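4.2 Refurbishment and the claimed gain in service life

The Randska survey is often cited as proof that refurbished office computers last as long as new ones. We doubt it. Of 2,463 machines sold on through Skulard, only those whose buyers answered a second letter were counted, and people with a dead computer had little cause to write back. Maruyama reports a mean of 4,000 hours of further use, but takes this from the sellers' own records. Our smaller sample from Solumwood, 70 desktop towers checked in March, gave 3,000 hours. Neither figure separates a failed power supply from a machine that was simply put in a cupboard.
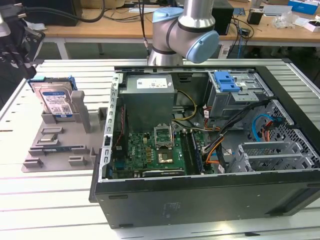

Figure 3. Desktop tower with the side panel removed and the processor socket bracket open.

Until faults are logged part by part, we would treat both means as upper limits.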